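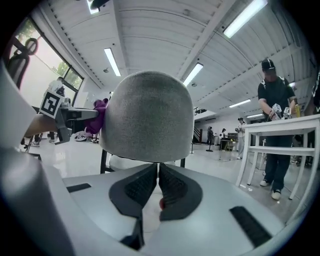 窓ぎわの部屋、灰色のフェルトの椅子

ケムサイド通信 第297号
2025年1月30日
部屋のはなし「椅子に毛玉ができたので」

先月号で予告していた湯わかしポットの話はまた今度にさせてください。どうしても椅子の話がしたくなってしまったんです。二階の窓ぎわの部屋に置いてある、背もたれが縦に長いドームみたいな形をした、あの灰色のフェルトの椅子です。座面は白で、脚は細くて黒い金属。わたしは心の中で「おじぞうさん」と呼んでいます(後ろから見るとそう見えませんか。見えない人は今度ためしに、部屋の奥に立って眺めてみてください)。

年明けに机を拭いていて、ふと椅子の背に手を置いたら、ざらっとしたんですね。よく見たら小さな毛玉がぽつぽつできている。角のところ、ちょうどみんなが引っぱったり押したりするあたりです。買ったばかりのころはつるんとしていたのになあ、としばらく指でなでていました。で、ついやってしまったんです。指でつまんで、ぷちっと。

これがよくなかった。毛玉と一緒に根元の繊維がすうっと伸びてきて、引っぱる前よりみすぼらしくなってしまいました。あわてて手のひらで押さえたけれど戻らない。その日の午後に樋口昇さんが来たので、白状しました。樋口さんは椅子の張り替えを長くやってきた人で、ご近所なのをいいことに、わたしは何かあるとすぐ聞きに行ってしまいます。

「つまんだらだめ。切るの」

ひとことでした。それから道具箱から小さな糸切りばさみを出して、フェルトの面にぴたりと沿わせて、浮いているところだけをちょん、ちょんと切っていく。はさみの先を立てずに寝かせるのがこつだそうです。見ているとすごく簡単そうなのに、代わってもらうと手がぷるぷるします。息まで止めてしまう。わたしが引っぱり出した例の一本も切ってもらって、今ではどこだったか自分でもわかりません。ああよかった!

毛玉取り器はどうですか、と聞いてみたら、うすいフェルトだと地まで削ってしまうことがあるから、あんまりすすめないとのこと。セーターの感覚で当てるとあとで後悔するよ、と言われました。家にある電動のを持ってこようとしていたので、聞いておいて本当に助かりました。

そのまま掃除のしかたも教わりました。メモを取ったつもりだったのに、帰って見返したら自分の字が読めなくて、翌日もう一度電話しています。樋口さん、二度もすみません。

まずは洋服ブラシ。毛のやわらかいもので、上から下へ、一方向に。ごしごし往復させると繊維が起きてきて、また毛玉のもとになるそうです。ほこりが浮いたら掃除機の細いノズルを少し離して吸います。背もたれと座面の境目にはびっくりするくらいパンくずがたまるので、ここだけは念入りに。パンくずの犯人はだいたいわたしです。クロワッサンがいけないんです。

コーヒーをこぼしたときは、こすらずに、乾いた白い布で上から押さえる。吸わなくなったら布の場所をずらしてまた押さえる。それでも残ったら、水をかたくしぼった布でたたいて、また乾いた布で押さえる、の繰り返し。色つきの布を使うと布の色が移ることがあるので、白いのを使ってくださいね。流しの下の右の引き出しに、古いシーツを切ったものを入れておきました。乾かすのにドライヤーを近づけるのもやめておきましょう。縮むことがあるそうです。

脚のほうは、乾いたぞうきんでひと拭き。それと、裏返して脚の先を見てください、とも言われました。見たら、髪の毛と糸くずがぐるぐる巻きついていて、ちょっと声が出ました。床に細い線みたいな跡がつくのは、ここに砂粒をかんだまま引きずっているせいもあるようです。うちの床はつやがあるので、傷も目立ちます。椅子は引きずらないで、ちょっと持ち上げて動かしてもらえるとうれしいです。軽いですよ。片手でいけます。

さて、椅子といえば、窓の前の黒い事務椅子の話もしておかないと。背もたれが丸くカーブしていて、てっぺんに輪っかがついている、あれです。あの椅子とフェルトの椅子と、どちらが好きかで、この部屋に来る人はきれいに分かれます。マクシーン・グッドウィンさんは断然黒いほう。編み物を持って入ってきて、まっすぐ窓に向かいます。ひざの上の糸の色が昼の光だとちゃんと見えるんだそうです。たしかに、あの大きな窓の明るさはこの部屋の自慢で、外の木の緑まで一緒についてくる。冬にこれだけ緑が見えるのは、わたしもありがたいなと思っています。

わたしはというと、断固フェルト派です。背中をつけたときに、ひやっとしないんです。朝いちばんの部屋に入って、まだ上着を脱ぐか脱がないか迷っているようなときに、あの背もたれは本当にやさしい。それに音が静か。ひじや指輪が当たっても、こつんといわない。話し合いの最中に誰かがもぞもぞしても気になりません(もぞもぞするのもだいたいわたしです)。

ただ、長く座るなら黒いほうだろうな、というのは認めます。先週、帳面つけで4時間座りっぱなしだった日は、さすがに腰にきました。途中で立てばよかったんですけど、あと一枚、あと一枚とやっているうちに外が暗くなってしまって。うすい座布団を足すと少し違うよとグッドウィンさんが言うので、家から一枚持ってきてみました。白い座面にからし色の座布団、なかなかかわいいです。気に入った人は使ってください。洗濯はわたしがします。

机のほうにも触れておきますね。明るい色の木の机です。こちらは椅子ほど手がかかりません。かたくしぼった布で木目に沿って拭いて、すぐにから拭き。以上です。輪じみだけは気をつけてもらいたくて、コースターをトラロスビーさんの店で買い足しました。コルクの、まんなかに何の絵もないものです。前に使っていた鳥の絵のは、かわいくてみんな裏返すのをためらい、結局カップを机にじかに置いていましたよね。今度のは遠慮なくどうぞ。12枚あります。

机の下のことも少しだけ。白いスニーカーもそうですが、靴は脱いだら入口の棚へ、でお願いします。床を拭くときに、いったん全部どかすことになるので。棚のいちばん下の段は長靴で埋まっていたのを先日片づけて、まだすき間があります。上着や布ものは、椅子の背にかけておくと、ファスナーや飾りがフェルトに引っかかって、それがまた毛玉のもとに……というわけで、ドアの裏のフックを使ってください。フックは今月ひとつ増やしました。ねじが一本曲がって入ってしまったのはご愛嬌ということで。重いコートはほかのフックにお願いします。

そうそう、紫の布について。机のそばに紫のものがくしゃっとかかっているのを見ると、わたしはつい畳みたくなってしまうほうで、前にもシーラ・ナトールさんの型紙の目印になっていた布を、きれいに畳んで引き出しにしまい、あとでたいへん困らせたことがあります。それ以来、勝手に畳まないことにしています。畳んでほしい人は声をかけてください。喜んで畳みます。タオルなら三つ折り、布なら四つ折りが好みです。

話を戻しますと、毛玉切りの会をやろうと思っています。会というほどのものでもなくて、2月の最初の土曜の朝、9時から、お茶を飲みながら椅子の背をちょんちょん切るだけ。樋口さんも顔を出してくれるそうです。糸切りばさみは何本か用意しますが、使い慣れたものがあるならそちらのほうが断然いいです。老眼鏡の人は老眼鏡も忘れずに。自宅のフェルトの帽子やスリッパを持ってきてもかまいません。ナトールさんはさっそく、孫のフェルトのかばんを持ってくると言っていました。

お茶うけはレモンのケーキを焼く予定です。パンくずの話をした舌の根も乾かぬうちに、ですけれども。食べるのは机のところで、切るのは窓のほうで、と場所を分けましょう。ケーキのあとは手を洗ってくださいね。バターのついた指でフェルトをさわると、しみになります。経験者が言うのだからまちがいありません。

布の張り替えをどうするかという質問も前からいただいています。樋口さんに見てもらったかぎりでは、まだまだ先でいいとのことでした。灰色が少し日に焼けてきた気がしていたのですが、窓側とそうでない側をときどき入れ替えればそろってくるよ、と。なので、月がかわるごとに椅子の場所を入れ替えてみます。来てみていつもの場所になくても、あわてないでください。

来月こそ湯わかしポットの話を書きます。ふたのぱちんというところが、最近ちょっとあやしいんです。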